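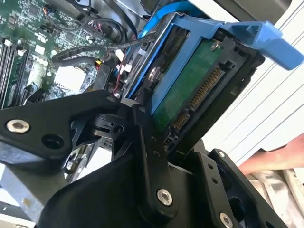

*The fingers up close to a hard drive in its blue caddy.*

I've been wanting to write about the Ondrejka job for weeks, and of course what finally got me to the keyboard is the thing going wrong. It's a really good one though! I learned more from this fault than from all the clean runs put together.

Quick catch-up if you're new. At Vamlow we're teaching an arm to take old desktop computers apart: drives out, memory out, processor out, everything sorted so the good bits can be used again. Feven Tesfamariam wrote most of the motion program and I look after the cell, meaning the bench, the fixtures, the stops and (mostly) the sweeping up. Caddies are my favourite step. You squeeze, you wiggle, you pull, and out slides the drive. A person does it without looking. For a robot it's a lovely hard little problem, all thin plastic and cables hanging about where you don't want them.

We'd done 11 pulls that day without a hiccup. On the next one the caddy stuck. The arm pulled, the force climbed to almost 60 newtons, and it went into a protective stop exactly as it should. So far so good. I love it when a stop works.

Then Feven put her hand in to free a cable that had looped over the handle tab, and I was at the pendant. I cleared the stop. I did not press play. I was waiting for her to say she was clear. And the fingers opened, all the way, quite briskly, with her knuckles right beside them.

She got a bump and a bit of a scrape. She was fine, she was laughing before I was, and she was back at it after a cup of tea. But I went cold, because as far as I knew nothing in that cell could move until somebody pressed play.

So we turned everything off and went hunting, and this is the part I enjoyed (sorry, Feven). The arm hadn't moved at all. The log showed the joints sitting dead still the whole time. The open command had come from our own recovery script, a little thing I wrote back when we were practising on empty cases. When it saw the stop clear, it opened the gripper, so a jammed part wouldn't be held under strain. Sensible enough with no one around! But the script runs in the background, outside the main program, so it doesn't care about play or pause. Clear the stop and off it goes.

I'd even tested it. I'd tested that it opened. I had never once tested that it stayed shut when it should.

What we changed:

- The recovery script no longer moves anything. It puts a message on the pendant and waits.
- Opening the fingers after a stop is now a button you hold down. Let go and they halt.
- Hands go in only with the power to the gripper cut at the switch on the bench, and whoever reaches in is the one who turns the switch.
- The pull gives up much earlier. The caddy gets two gentle tries and then the arm lets go of the idea and calls for a person.

That second one took me a whole evening, and I'm very pleased with it. Vichien Saithong came by to try and break it the next morning and got nowhere in 8 goes, so he moved on to complaining about my cable ties.

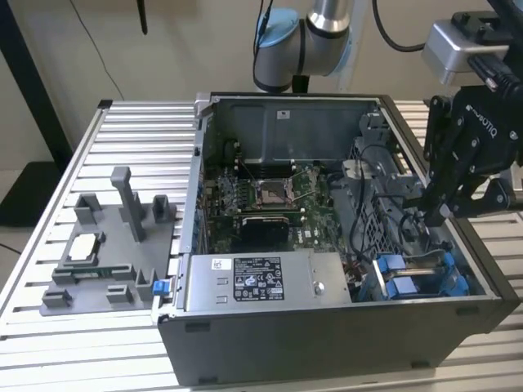
Won't the arm stop on its own if it touches someone?

It stops when the contact force goes over the limit we've set, but that covers the arm's own movement, and the fingers are driven separately, so they need a safeguard of their own.

Back to the stuck caddy. After all that, I pulled it out by hand with the power off. One side of the latch hadn't let go, and the cable Feven was after was snagged on the handle as well, so the robot was pulling against both. The new pull does a small sideways nudge first and checks the force before it commits. I could watch it all day. It has a feel about it, like someone trying a drawer that they know sticks.

We've done 10 more towers with the new routine and had two calls for help, both for cables, both handled with the switch off. I'd take that over a robot that bulls its way through.

If you have a cell of your own, go and look for any script that wakes up when a stop clears. Ours had been sitting there since the start of the project with my name on it.

Next up is memory, and those latches at the ends of the slots are fiddly little beasts. Feven already has a plan for them and I can't wait to see it run.

*March 2019*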